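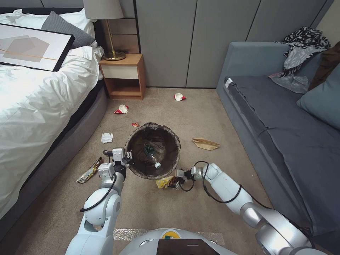

Figure 5. Bedroom floor, partway through. One bottle in the bin, the rest still on the carpet.

Household Operations, Unit 2: Floor First
Notes by Abbas Rostami, Indthorpe Community College

Last week we did benches and sinks. This week, the floor, where rubbish goes when its owner has stopped having opinions about it.

Working order

Put the bin in the middle of the mess. Students love leaving it by the door and walking to it 20 times. Fold the liner well down over the rim so it doesn't slide in after the first heavy item.

Bottles go in early. If your council takes them for recycling, start a second bag and be a good citizen.

Then paper cups. Figure 5 has two, one in front of the nightstand and one near the base of the wardrobe. Check for dregs before you tip one sideways over beige carpet. Kha Tôn has kindly agreed not to be named in connection with this point.

Wrappers and foil next. Foil sheds little bits, so fold it inwards. Tissues get picked up with a glove, and we will not be discussing why.

Paper bags: look inside. The folded tan one on the right is lying flat, but a flat bag can still hold a receipt somebody wants.

The bed

Leave it until the floor is clear. A rumpled doona can wait. A framed artwork lying on it can't be slept under, so find out from the client where it belongs. Do not hang it yourself. You are not insured for taste.

For the prac

Bring gloves and two liners. Toàn Phan and Phúc Phan are on vacuums, and Xuân Ninh has the key to the Pletow flat. Worksheets are due at the start of the session, in pen.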